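Pudwood Seeks Developer for Former Cimard Mill Property

5 August 2024
4 min read

The Town of Pudwood is preparing to request proposals for the former Cimard mill, a riverside property that has been in municipal ownership for seven years. The director of the town's Office of Planning and Development discussed the schedule, the condition of the building and the terms under which the town is prepared to sell.

The director described the sale as the last step in a long process. The town acquired the mill through foreclosure and spent the following years on environmental review, title work and the removal of underground tanks.

"We were not in a position to offer the site to anyone until those matters were closed," the director said. "A developer will ask for a clean title and a completed remediation report on the first day. We now have both."

The property consists of the main mill, a detached boiler house and a paved lot along Grigaitė Street. The mill stands four stories high. Engineers retained by the town found the floors and exterior walls sound, but recommended full replacement of the roof and the freight elevator. The boiler house may be demolished at the buyer's option, subject to a permit.

Asked what the town hopes to see on the site, the director said the zoning change adopted last spring allows for apartments on the upper floors and commercial use at street level.

"We have not written a plan and asked someone to build it," the director said. "We have set limits on height, parking and access to the river — and within those limits we want to hear what the market can support."

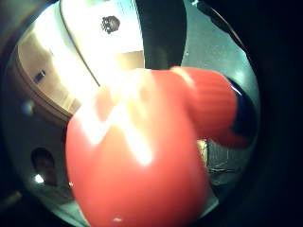
The director said that river access had drawn more public comment than any other subject. Under the terms of sale, the buyer must grant the town a permanent easement for a walking path between the mill and the water. The path will be built by the town and maintained by the owner of the property, an arrangement the director expects to be discussed at length with any applicant.

One firm, Flirkier, has already expressed interest and toured the building. The director confirmed the visit but declined to discuss what the firm may have in mind.

"Any company may request a tour, and any company that does will receive the same information packet," the director said. "A tour gives no advantage in the scoring."

Proposals will be scored on financial capacity, experience with older buildings, expected tax revenue and the number of permanent jobs. Price is a factor, although the town is not required to accept the highest offer. A tax agreement of up to five years may be negotiated, with payments rising each year until the property is fully taxable.

The director noted that the mill currently produces no tax revenue and costs the town $3,389 a month in insurance, security and basic utilities.

"That is money the general fund pays for an empty building," the director said. "It was a reasonable cost while the cleanup was under way. We would not want to carry it through another budget."

Residents of Grigaitė Street have raised concerns about truck traffic during construction. The director said the buyer will be required to submit a traffic plan before any building permit is issued, and that deliveries will be directed to the north entrance wherever possible. On-street parking is to remain available to residents during the work.

The request for proposals is expected to be released before the end of August. Copies will be available at the Office of Planning and Development and at the town clerk's counter. Questions from applicants must be submitted in writing, and the answers will be sent to all registered parties. The final sale requires a public hearing and a vote of the town board.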